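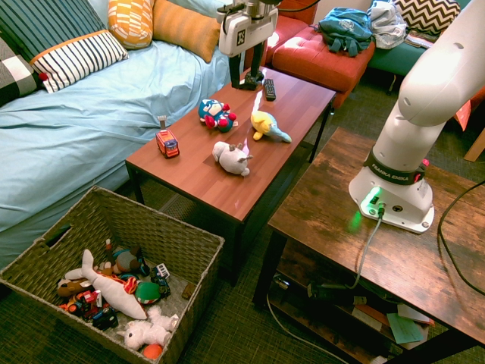
The remote on the coffee table, May.

I stopped watching television on weeknights at the start of spring. I had planned to write this up after the first month, but I didn't have much to say then except that the evenings were long.

My habit before was a simple one. I got in from work, ate, sat down and put something on. Usually it was a programme I had seen before, or the second half of a film I had missed the start of. I went to bed when it finished or when I woke up with a stiff neck. I never decided to watch that much. It was what happened after tea.

The rule I set was nothing on the television between getting home and going to bed on a work night. Weekends were left alone. I also decided that the laptop counted, otherwise I would have moved the whole thing two feet to the left and carried on. The phone was harder to make a rule for, and I still look at it too much.

The first fortnight was dull. I cleaned the oven and then the inside of the kitchen bin. I sorted out a drawer of cables and kept most of them. By half past eight I had run out of things to do and went to bed early with the radio, and I slept badly because I wasn't tired.

It got easier when I started going out straight after eating, before I could sit down. There is a path from the end of Kerkum Road to the allotments at Skatside, then back along the canal, and it takes me 90 minutes if I don't stop. I had lived here for years and only ever walked the first part of it. The far end is muddy after rain and there is a gate that has to be lifted before it will open. In April there were lambs in the field behind the allotments. I wouldn't call it a scenic walk, as half of it runs beside the back of an industrial estate, but I like it.

On wet nights I stay in. I bought a 500-piece jigsaw of a harbour from the charity shop and finished it with one piece of sky missing, then took it back with a note in the box. I have also been reading again. The first book I got through was a history of the salt trade, 351 pages, and it took me most of a month. I kept reading the same paragraph twice. The next one was a detective story and went a lot faster.

I have had a few lapses. When I had a cold I watched a whole series in three evenings under a blanket and didn't feel bad about it. I also broke the rule for the final of a baking competition, which I could have recorded, but I wanted to see it when everyone at work did.

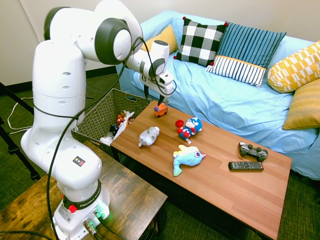
Do you end up watching more at the weekend to make up for it?

I did at first, especially on the first free night, when I would stay up far too late. Now it's less than before. I pick one film, watch it from the beginning and switch off at the end.

As for money, I cancelled one subscription and kept the other. The one I cancelled had gone up in price twice and I was mainly using it for background noise. What I saved has gone on coffee and toast at Jestivano, the café by the lock, which stays open until seven in the warmer months. So I can't claim to be any better off.

The thing I notice most is how the evening is divided up. It used to be one block with a meal at the front of it. Now there is a walk, or an hour of reading, and some time left over where I do odd jobs. I mended the hem on a pair of trousers that had been waiting since last summer. I rang the hardware shop, Boateng, about a washer for the bathroom tap, then fitted it, then had to take it out and fit it the right way round.

I sleep a bit better, though the lighter mornings wake me sooner, so it is hard to tell. My eyes are less sore. I haven't lost any weight, which a couple of people have asked me.

Winter will be the difficult part. The canal path has no lights past the second bridge and I don't fancy it in the dark. There is a choir that meets near the station and says it takes beginners, and a swimming session that I keep meaning to look up. The library also has an evening group on local history that starts up again in October. I've put my name down for that one and will see what it's like.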